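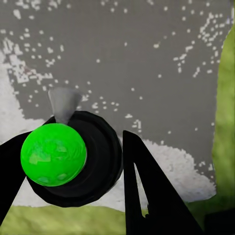
Put the failures in the simulator, then leave them there

Most of the arguments I have about simulation are with people who want it to look better. They ask for sharper textures and softer shadows. I write planning and grasp software for outdoor work at Brurer, and I would trade nearly all of that for a simulator that lets me be wrong in the same way twice.

Our garden world is rough. Ground textures break into blocks when the gripper gets close, and a glossy green ball may come out brighter than anything you would find on a lawn. Visitors notice this first. What matters more to me is whether the planner, given the same start state and the same seed, picks the same grasp. For a long time ours did not. We ran 3977 trials on one build and 91 of them gave a different result when we replayed them. The cause was a timer in the collision checker that stopped early when the machine was busy.

No amount of rendering work would have found that. Hanna Kurek found it by comparing logs on a Saturday, with a plain text tool and the graphics switched off.

I think teams should spend their first months on replay, logging and a decent way to step backward through a plan. The planner should write down every option it threw out and the reason. Ours used to save only the winning path, so when an arm took a strange route we had to guess. Now we keep the rejected ones too. The files are large - over 700 megabytes for a long session - and I have stopped apologizing for it.

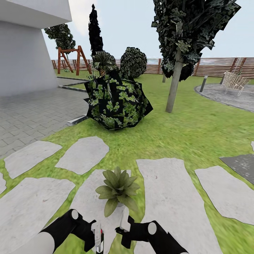 The simulated garden, with the gripper close to a potted plant on the stepping stones.

A plant is a good test of this. Leaves spread wider than the pot, so a planner that treats the whole shape as one solid box will refuse grasps that are perfectly fine. If you treat the leaves as empty space it will push straight through them. We tried both. The setting we use now gives foliage a cost and the pot a hard limit, and I could only defend that choice in review with the rejected plans in front of me.

The usual objection is that a repeatable simulator teaches you about the simulator. There is some truth in it. Real grass gives way, and real cameras see glare that ours do not. I still want noise in the tests, but I want it seeded, stored with the run and easy to turn off. The Zurley project added random noise to everything from the first week, and when its success rate dropped the team could not say which change had done it.

Our own list has 1131 saved failures in it. Every new build has to run them all before anyone looks at a picture.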